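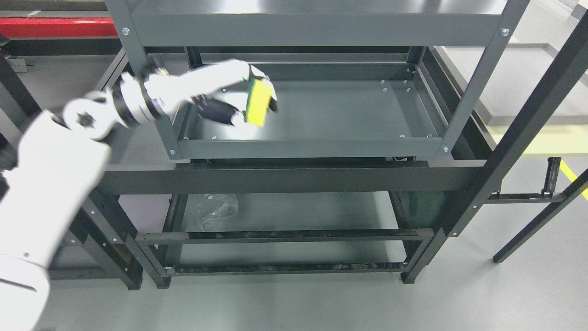
**Provia stage foundation, shade 224**

I bought it in October for a small theatre play, where we stand three hours under strong lamps. The colour stayed even on my forehead, but near the nose it broke a little after the interval. My old Mornach was heavier - and it itched. Shade 403 is too pink for me. Removing it takes patience, and oil works better than soap. I would buy it again, only please, Provia, make a bigger tube.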